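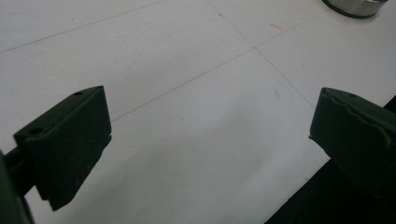
The brochure for the Arruda Harvest Days promises "a living village." What you get, after paying for parking, is a gravel lot, 32 booths and a stage with a sponsor's banner across the back of it. Timesero, the ticketing company, has its name on the wristbands too.

I like festivals. I grew up going to a much scruffier version of this one, when the Portuguese families in the valley closed a street in September and cooked on it. So I went back this year wanting to be won over, and for most of an afternoon I wasn't.

Start with the date on the posters. Organizers say the celebration goes back to 1587, the year a chapel was blessed in the old country. Fernanda Lobo, a retired librarian who has spent years in the parish papers, can trace the local event back 30 years. "The chapel is real," she told me. "What it has to do with a parking lot over here, you'd have to ask them."

I did ask. Trevor Gauthier, the festival director, said the date "honors the spirit of the tradition." He also said attendance was up, though he didn't have a count for last year and wasn't sure how this year's was done. People who left for lunch and came back may have been counted twice.

Then there is the money. A food booth costs $123 a day, which sounds fair until you add the power hookup, the insurance rider and the share of sales. Nuno Prata, who grills sardines, showed me his figures on the back of a supply receipt. He cleared less than his nephew made parking cars. Two booths down, a company called Kundby was selling scented candles. Nothing about them was Portuguese, and they had the corner spot.

The dancing was another matter. Lourenço Calado leads a group of nearly 30, from grade school kids to grandparents, and they rehearse all winter in a church basement. They were given 20 minutes at two in the afternoon, in full sun, while the evening went to a cover band. Calado was polite about it. The accordion player, Gyula Oláh, who is Hungarian and married into the group, was less polite and asked me to leave out the exact words.

Gauthier says next year will bring a second stage, run by an outfit called Drarier, with "more room for heritage programming." Maybe so. The draft schedule he showed me had the second stage behind the restrooms, and the dancers still at two o'clock.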